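Workshop news: comparing finger pads at Dastcombe

The Dastcombe bench has spent much of the summer on one question: which finger pads should go on the hand-held grippers before the next round of laundry work starts in December? Two sets were in the running. The Buletti pads are flat, rigid blocks. The Honorato pads are softer and narrower, and they bend a little when they close.

Both sets were tried on the same task, which was to reach into a basket, take hold of one piece of clothing and lift it clear of the rim. Each set did 300 lifts. The clothes were a mix of thin and thick, and they were dropped in anyhow between lifts. A lift counted only if the garment came out in one go, without a second grab.

Baskets are harder than trays. The walls limit how far the fingers can open, and a woven side gives a pad plenty to catch on. We set the opening wide for the approach with the rigid blocks and closed only once both were level with the cloth.

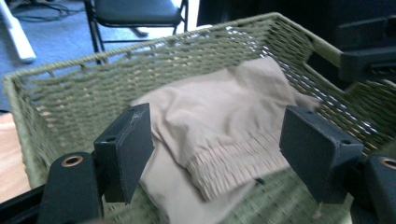

What we found with the rigid pads

The Buletti blocks did better than expected on thick cloth and on anything with a gathered band. Shirred elastic gives two flat faces something to press against, and it spreads the load over many small folds. Thin, smooth cotton was the weak point. It slid out when the grip was on a single layer, and pressing harder did little to help.

Fitting them is simple. Swapping a pair takes 4 minutes with a hex key, and they keep their position well from one session to the next. The corners can snag on a rim if the wrist is tilted on the way out, so we now ask everyone to lift straight up until the fingers are clear.

The camera view matters as well. With wide blocks on the tool, a fair part of the picture is taken up by the pads themselves, and we had wondered whether the cloth between them would still show clearly enough to choose a grasp point. For larger garments it does. For socks we are less sure, and that test is still to be done.

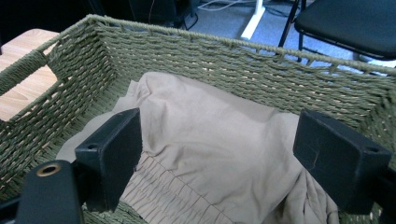

Clistgate wrote in after the last issue to say that their own trials went the other way: the softer pads won on nearly everything, but wore through at the tips after 700 grasps and had to be changed. They would like to see our wear figures before they order more.

Those will follow. The Honorato set has done 780 closings so far, counting practice runs, and the tips are being measured now. Until that is finished the rigid pads stay on the bench tool – please don't swap them without writing it in the log.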